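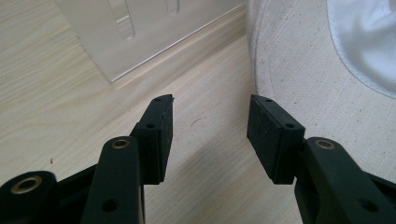
How to Bag a Clear Plastic Rack (and Get It Out Again)

By Celina Marciniak
Posted Aug 16, 2020 in Kirnel Home, Small Storage

I live in 300 square feet, and a fair share of them belong to a clear plastic rack. It is long, it is transparent, and it has a gift for being exactly where your elbow is going. For months I kept it behind the bedroom door, where I could neither see it nor forget it. Then I put it in a cloth bag, badly, and later I put it in the same bag properly. The second way is written up below.

It works for any long rigid thing that scratches: display racks, shelf risers, the rail out of a drawer you no longer own. I've only done it with a cotton canvas bag and a plain cloth tote. A nylon one will probably slide around more, and you'll have to let me know.

What you need

A cloth bag with an opening wide enough for the short end of the rack
A table bigger than the rack
A soft dry cloth
Cotton cord, 28 inches, if the bag has no closure worth the name
A paper tag

I bought my cord from Zusier because it was next to the register. Kitchen string is fine.

Step 1. Clear a landing strip

Use a smooth table and wipe it. Plastic picks up scratches from crumbs with a dedication it shows to nothing else. If your tabletop is pale wood, bend down and look across it toward a window; grit that is invisible from above shows up as soon as you get your chin near it. Brush it off with your hand, then wipe along the grain.

Leave yourself room on both sides of the rack. You will be pushing from one end and pulling from the other, and a table shoved into a corner makes this a one-armed job.

Step 2. Clean the rack, including the part you don't want to

Warm water, a drop of dish soap, rinse, dry. The long flat stretches take no time. The row along the top edge is where your afternoon goes, whether yours has holes or pegs. Twist a corner of the cloth into a point and do them one at a time. Skip the paper towels. They leave fluff, and fluff on clear plastic is forever.

Let the rack stand for an hour before it goes anywhere near fabric. A damp rack in a closed bag comes out smelling like a gym locker, and cotton remembers.

Step 3. Find the opening of the bag

You may laugh. A soft bag dropped on a table has no front, back, top or opinion, and I have tried to load mine through what was plainly a fold in the side.

Lay the rack across the table, lengthwise, and drop the bag on top of it. Take hold of the cloth on both sides and tug gently outward until the heap gives up some of its secrets. If you come across a loop, check whether it's a handle before you celebrate. On some bags it's just a hem that has doubled over on itself.
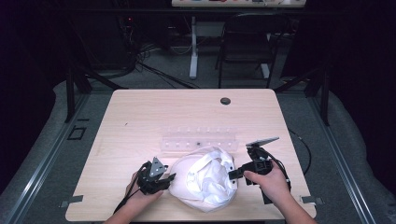
Bag bunched up in front of the clear rack and partly over it. The opening is in there somewhere.

Once you have the mouth, hook a thumb in each side and shake the bag once, away from the rack. Then smooth it flat next to the rack with the mouth facing the rack's short end.

Step 4. Gather, don't stuff

My first attempt was to hold the bag open and shove. The front corner of the rack caught the cloth, the cloth folded under, and the whole arrangement walked off the table.

Gather the bag instead, the way you'd gather a sock before putting it on a small child. Roll or bunch the sides down toward the closed end until you have a thick ring of fabric and a shallow pocket. Put the pocket over the end of the rack. Now feed the fabric along the rack a few inches at a time, first one side, then the other. The rack stays where it is and the bag does the traveling.

If it stops moving, stop pushing. It's almost always a corner that has found a seam. Back up an inch, flatten the seam with your finger and carry on.

Step 5. Get hold of the cloth properly

Thin cotton will go wherever you send it. Canvas is thicker and has views. To pull it, pinch up a narrow upright fold near the edge, right through the full thickness, and pull on that. If you pull on the very edge you'll get a fray, and if you grab a whole fistful you'll drag the lining of creases along with it.

You'll know the hold is good when the wrinkles fan out from the pinch. If there's only one hard line running off to a corner, that corner is snagged.
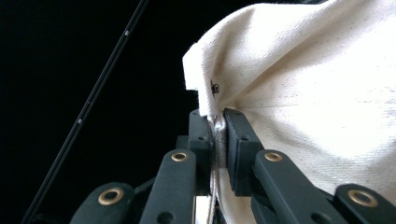
A narrow fold of cream canvas, pinched and pulled taut. Note the small dark metal fitting close by.

Look out for metal on the bag. Clips, snaps, zipper pulls and the like are all capable of drawing a long bright line down clear plastic. Before the bag goes on, turn it so that any fitting will sit on the outside and away from the rack's faces. If it's on the inside, wrap it in a scrap of cloth and a rubber band. It looks dreadful. It will be in a closet.

Step 6. Close it and tag it

Fold the spare fabric over the end of the rack once and tie the cord around it with a bow. A bow, please. I used a proper knot the first time and ended up opening it with a fork.

Write what's inside on the tag and tie it to the cord. "Clear rack, long" is plenty. A bagged rack looks like a bagged anything, and mine spent most of May being introduced to guests as a tripod.

Store it lying down if you can. On end, leave it 3 inches from the wall so it doesn't lean there and slowly take on a curve.

Taking it out

Untie, unfold, and peel the bag back toward the closed end, same ring of fabric as in Step 4 but in reverse. Don't hold the bag upside down and wait for gravity. Gravity will oblige.

Washing the bag

Cold water, inside out, hang to dry. Unwashed canvas can shrink a good deal, so wash a new one before you try the fit. My Matubbar bag fit beautifully until its first bath. I now own a replacement, and a very sturdy case for a ruler.

If the fold line at the mouth has started to fray, trim the loose threads with scissors and run a line of stitching along it. By hand is fine. It took me 3 songs.

Next on Kirnel Home: what to do with the Detus shelf clips left over when the shelf is gone.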